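In praise of the odds and ends box

Print this page
E-mail this to a friend

25 February 2021

My mother kept a drawer in the kitchen at Prollimness that held string, a bath toy, two candle stubs and the lid of something long since broken, and I have come round, rather late in life, to thinking she was right. We are told to sort. The Justell catalogue, which still drops through my door every December, will sell you a box for your batteries and another for your ribbons, and very handsome they look on the page, but I have never met a household that lives like that past the first fortnight.

What I should like to defend is the mixed tray, the one where a bowl may lie down beside a soft toy and neither is any the worse for it. A scuffed old metal one is best of all, I think, because you don't fret about marking it.
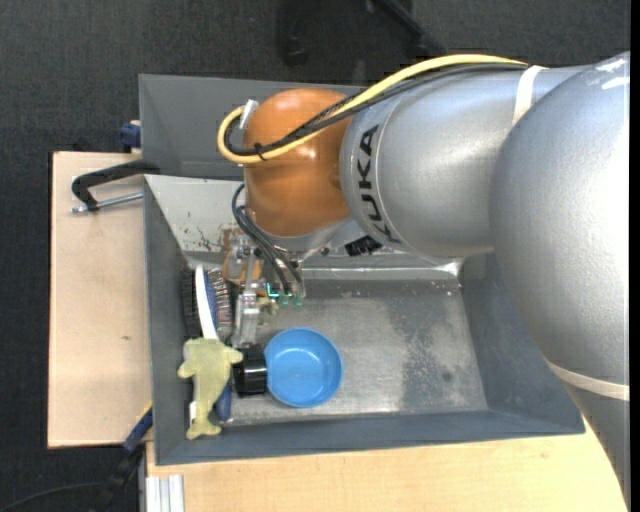
How often should a mixed tray be turned out?

Twice a year is plenty for most homes, once before the winter holidays and once when the windows can be opened again.

I know the case against. A reader in Skitberg wrote to me at great length (and very kindly) to say that a jumble is only a decision put off, and that she had cleared 256 things from her spare room and felt lighter for it. I am glad for her, truly I am. But some decisions are the better for waiting, and a cuddly toy that looks like rubbish at breakfast can look like somebody's whole childhood by teatime.

So keep one tray, I say, and keep it shallow, so that you can see to the bottom of it. Let the children rummage in it when it rains. The cupboards can be as tidy as you please.

M. Abeysekara

Print this page
E-mail this to a friend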